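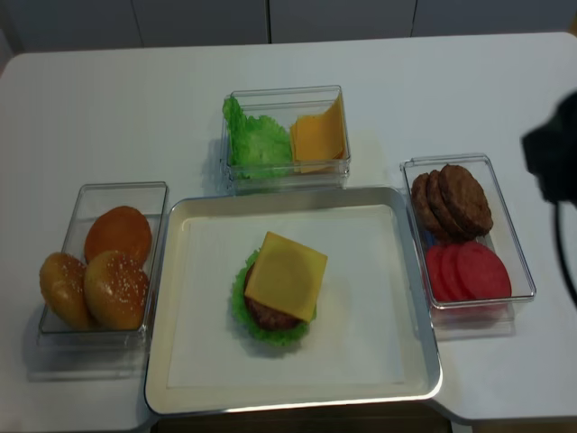
The burger assembly task at our Dater lab, with lettuce, patty and cheese on the tray.

Fault Investigation Operator (fixed term)
Robot Manipulation Group, Zusta

Zusta is hiring two operators to work on a grip fault in our food assembly cell. The job is on site, full time, and runs through the end of June with a possible extension. You do not need a degree or any robotics background. You do need patience, steady attention and clear written English.

What went wrong

The arm builds a toy burger from parts kept in clear containers next to a serving tray. In our last block of 312 runs, the gripper closed harder than it was told to on a number of occasions. Most of these happened on the cheese slices, which are thin and have to be picked up by the edge. The controller kept reporting a normal grip while the fingers went on squeezing. Three slices were creased badly enough to be thrown out, and one patty was pushed off the stack and onto the floor.

In one run, an operator reached in to straighten a slice while the arm was paused, and the fingers closed on the tip of his glove. He was not hurt. He pressed the stop button and the arm stayed where it was, but the fingers did not open until power to the gripper was cut. We stopped the work that afternoon and reported it as a safety matter.

Since then Sándor Bognár has gone through the logs and found that the force reading sometimes freezes for a short time after a pause. We do not know yet if the cause is the cable, the sensor or the Ekance driver software. Possibly more than one of them. The finger pads have also been replaced once, and the fault was seen both before and after the change.

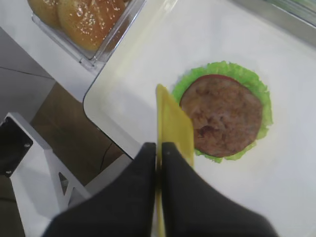 To find the cause we need many repeats of the same few steps, watched closely and written up the same way each time. The cheese step gets most of the attention. The plan is 200 supervised runs with the current wiring, then the same number with a new cable, and after that we decide about the driver. Gripper force is capped for the whole period, and the cap can only be changed by Adi Sinaga.

What you will do

Set out the lettuce, patties, tomato, cheese and buns to match the layout sheet before each run.
Start the run from the console and stay at the stop button until the arm is parked.
Log every slip, drop, crease or late release, with the time and the step.
Save the camera and force recordings under the run number.
Check finger pads, screws and cables at the start and end of the shift — there is a form for this.
Stop the cell whenever something looks wrong. You will never be asked to make up lost runs.

Hands stay out of the cell unless gripper power is off and the key is in your pocket. This rule is new and it applies to everyone, including the engineers. Pausing the arm no longer counts as making it safe.

What we ask for

You can follow a written procedure for a full shift and notice when something differs from the last run.
You write short, plain notes that another person can use. "Gripper acted weird" does not help us. "Fingers stayed closed after release command, step 3" does.
You can stand for long stretches and lift small boxes of parts.
You are comfortable telling an engineer to wait.

Experience in a test lab, a kitchen line or factory inspection is welcome. So is experience with other robot arms, but we will train you on ours either way. Training takes two days with Anjani Nair and covers the stop circuit, the key procedure and the log. You will not run the cell alone until she has signed you off.

Hours and pay

Early shift starts at 7:30 a.m., late shift at 1 p.m. Tell us which one you prefer. Pay is hourly and the rate will be given to you in writing before the interview. Breaks are paid. The lab is on the ground floor of the Vandenberghe building, and there is parking in the rear lot.

How to apply

Send a resume and a half-page account of a time you found a fault in something, at work or at home, and what you did about it. Address it to Naveen Bajpai at the Zusta front office, by email or on paper. We read applications as they come in and will close the posting when both positions are filled.

The interview lasts an hour and includes watching a recorded run and writing a log entry for it. Questions about the safety report can go to Faizal Pattinasarany, who will send a copy to any applicant who asks for it.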